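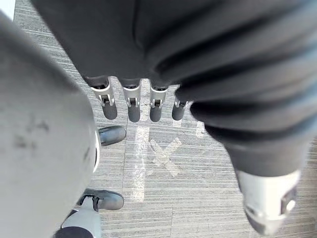
Revestimientos textiles modulares
Apuntes de la asignatura Mantenimiento de Interiores, bloque 4
Profesora: Pallavi Dhillon. Prácticas: Trinh La

Estos apuntes cubren la parte de moqueta en losetas. La moqueta en rollo se vio en el bloque 3 y no se repite salvo en lo que sirve de comparación. Para el examen entra todo menos el apartado 7.

1. Qué se entiende por loseta textil

Una loseta textil es una pieza de moqueta cortada en fábrica a medida fija, con un soporte rígido o semirrígido que le permite quedar plana sin tensarla. El formato más corriente es el cuadrado de 500 mm de lado, aunque cada vez se ven más tablillas rectangulares. Cuatro piezas cuadradas de 500 mm hacen un metro cuadrado, lo que simplifica mucho la medición.

La diferencia con el rollo está en el soporte. El rollo suele necesitar tensado o encolado completo. La loseta se apoya en su propio peso y en un adhesivo que permite levantarla. De ahí que se use sobre suelos técnicos registrables, donde hay que acceder a las conducciones cada cierto tiempo.

Componentes, de arriba abajo:

Pelo o felpa. Es la parte visible. Puede ser bucle, pelo cortado o una mezcla de ambos.
Base primaria. El tejido en el que se inserta el pelo.
Precapa. Fija los mechones a la base primaria.
Estabilizador. Normalmente un velo de fibra de vidrio. Evita que la loseta crezca o encoja.
Soporte secundario. Betún, PVC, poliuretano o poliolefina, según la gama.

En el examen se suele pedir el corte con las capas en orden. El error más repetido es olvidar el estabilizador.

2. Fibras

Poliamida. La más usada en oficinas y aulas. Se recupera bien del aplastamiento y admite limpieza frecuente. Las versiones tintadas en masa resisten mejor los productos agresivos que las tintadas en pieza.

Polipropileno. Más barato, absorbe muy poca agua y por eso se mancha poco con líquidos acuosos. En cambio retiene la grasa y se recupera mal cuando se aplasta. Sirve para zonas de paso moderado.

Poliéster. Intermedio. Buen color, recuperación inferior a la poliamida.

Lana. Poco frecuente en loseta. Cara, cómoda, sensible a los productos alcalinos. No se debe limpiar con detergentes de pH alto.

Para distinguir las fibras en taller se usará el muestrario, no la prueba de llama. La prueba de llama solo se hace con Trinh La presente y en la campana.

3. Dibujo, tono y sentido de colocación

Toda loseta lleva en el reverso una flecha que indica la dirección de fabricación. El pelo tiene inclinación, y dos piezas idénticas colocadas con flechas distintas se ven de tono diferente según la luz. Hay cuatro disposiciones habituales.

Monolítica: todas las flechas en el mismo sentido. Busca el aspecto de rollo continuo. Las juntas se notan menos, pero cualquier pieza sustituida más tarde se ve más.

Damero o cuarto de giro: cada pieza gira 90 grados respecto a la vecina. En los diseños de rayas marca mucho la retícula. Disimula bien las reposiciones.

Trabada a media pieza: las hileras se desplazan medio módulo, como el ladrillo. Es la opción habitual en tablillas y también funciona en cuadrado.

Aleatoria: solo para modelos que el fabricante declare aptos. Se abren varias cajas a la vez y se mezclan.

Los diseños de rayas piden más cuidado que los lisos. Una raya que no casa con la de la pieza contigua se lee como un fallo, incluso cuando la junta está bien cerrada. Si la disposición es monolítica y el modelo es rayado, conviene decidir antes de empezar hacia dónde corren las rayas: en paralelo al lado largo alargan la sala, en perpendicular la ensanchan. En pasillos estrechos se prefieren las perpendiculares.

Los grises medios con veta o raya son los que mejor esconden el polvo y la pelusa. Los lisos muy oscuros enseñan la pelusa clara, y los muy claros, las pisadas. Al elegir tono hay que ver la muestra en el suelo y con la iluminación del local. Una muestra sostenida en la mano siempre parece más clara.

4. Preparación de la base

La base tiene que estar seca, plana, limpia y firme. Se comprueba en este orden:

Humedad. Se mide con higrómetro de carburo o con sonda, nunca a ojo. El límite depende del tipo de solera y del soporte de la loseta, y figura en la ficha técnica.
Planeidad. Regla de dos metros en varias direcciones. Las depresiones se rellenan con pasta niveladora y los resaltes se lijan.
Limpieza. Aspirado a fondo. Los restos de adhesivo antiguo se retiran, porque algunos reaccionan con los soportes de PVC y dejan manchas.
Cohesión. Se raya la superficie con una punta. Si suelta polvo, hace falta imprimación.

Las cajas se dejan en el local al menos 24 horas antes de colocar, cerradas y en plano. Apiladas de canto se deforman las esquinas.

5. Medición y pedido

Se calcula la superficie útil, se divide por la superficie de la pieza y se suma el desperdicio. En salas rectangulares basta con un 3 por ciento. En plantas con pilares, curvas o retranqueos hay que subirlo, y en disposición diagonal más todavía.

Caso que se resolvió en clase: la biblioteca de Cernavero. El plano daba una necesidad neta de 3,633 losetas de 500 mm y se pidieron 4,000. La diferencia cubre los cortes perimetrales y deja una reserva para reposiciones. (Las cifras van con coma de millares, como en la hoja de pedido.) Quien no recuerde el planteamiento, que lo repita entero con el plano delante; en el examen habrá uno parecido, con otra geometría.

Todo el pedido debe salir del mismo lote de tinte. El número de lote viene en la etiqueta de la caja y se anota en la hoja de obra. Dos lotes del mismo modelo pueden tener una diferencia apreciable, y eso no se considera defecto de fábrica. Si llegan dos lotes, se separan por salas y se aprovecha una puerta o un perfil para el cambio.

La reserva se guarda con su etiqueta, en sitio seco — no en el cuarto de calderas, como se encontró en una de las visitas.

6. Colocación

Replanteo. Se localiza el centro de la sala y se trazan dos ejes perpendiculares con tiralíneas. Se presenta una hilera en seco en cada sentido. Si la pieza del borde queda por debajo de media loseta, se desplaza el eje medio módulo. Una tira estrecha junto a la pared se levanta con facilidad.

Adhesivo. Fijador de tipo tackifier, aplicado con rodillo en capa fina. Hay que esperar a que transparente. Si se coloca antes, deja de ser despegable y se pierde la ventaja principal del sistema. En suelos técnicos se procura que las juntas de la moqueta no coincidan con las de los paneles.

Avance. Desde el cruce de ejes, en escalera, hacia los cuatro cuadrantes. Las piezas se bajan desde arriba y se ajustan contra las vecinas sin pillar pelo en la junta. Cada diez piezas se mide: la distancia tiene que corresponder a diez módulos. Si sobra, las juntas están abiertas. Si falta, están comprimidas y el suelo acabará por abombarse.

Cortes. Por el reverso, con cuchilla nueva y regla metálica. El método de la doble pieza se explicará en el taller. Los contornos de tubos y pilares se sacan con plantilla de cartón.

Remate. Rodillo pesado en las dos direcciones y aspirado final. No se arrastran muebles el primer día. Se levantan.

7. Lectura: la sustitución parcial en Tosemard

En el edificio Tosemard se cambió solo la moqueta de los pasillos y se conservó la de los despachos. El modelo Katiyar original ya no se servía en el mismo tono, y la propiedad dudaba entre aceptar la diferencia o levantarlo todo. Se optó por una tercera vía: las losetas sanas de dos despachos poco usados pasaron a los pasillos y el material nuevo, de la serie Alla, se colocó en esos dos despachos. Allí el cambio de tono quedaba separado por la puerta.

La operación llevó más horas de mano de obra y menos material. Merece la pena leer la memoria completa, que está en la carpeta compartida, sobre todo por el modo de numerar las piezas al retirarlas. Varias se habían colocado giradas y hubo que comprobar las flechas una a una.

8. Mantenimiento

Aspirado. Es la operación que más alarga la vida del revestimiento. La arena que queda en la base del pelo corta la fibra con cada pisada. En accesos, a diario. En despachos, dos o tres veces por semana. En bucle se usa cepillo suave o solo succión; el cepillo rígido saca pelusa.

Manchas. Se retira lo sólido con espátula y se absorbe lo líquido con papel blanco, presionando sin frotar. Se trabaja desde el borde hacia el centro. Primero agua templada; si no basta, detergente neutro diluido; después se aclara y se vuelve a absorber. El detergente sin aclarar atrae suciedad y la mancha parece volver a los pocos días.

Limpieza periódica. Encapsulado en seco como método general. La inyección y extracción se reserva para suciedad acumulada y exige cortar el paso hasta el secado completo. Con demasiada agua se puede ablandar el fijador y levantar esquinas.

Rotación. Las piezas de las zonas más pisadas se intercambian con las de debajo del mobiliario. Se hace una vez al año, y en los centros docentes se suele aprovechar diciembre.

Sustitución. Se levanta la pieza por una esquina con espátula ancha, se revisa el fijador, se coloca la nueva respetando la flecha y se pasa el rodillo. Si la nueva destaca mucho, se pone en un rincón y se trae a su lugar una usada.

9. Ejercicios para entregar

Dibujar el corte de una loseta con soporte de PVC y rotular las cinco capas.

Replantear el aula de prácticas en disposición trabada. Indicar los ejes, el ancho de las piezas de borde y el sentido de las flechas.

Redactar una hoja de mantenimiento de una página para una sala de lectura con moqueta de bucle en poliamida. Debe poder seguirla una persona que no haya hecho este curso.

Comparar por escrito el coste de levantar por completo un pasillo y el de cambiar solo la franja central. Se valorará que aparezca la mano de obra.

La entrega se hace en papel, en el casillero de Trinh La, antes de las 14:00 del último día del bloque. Los dibujos, a escala y con cotas.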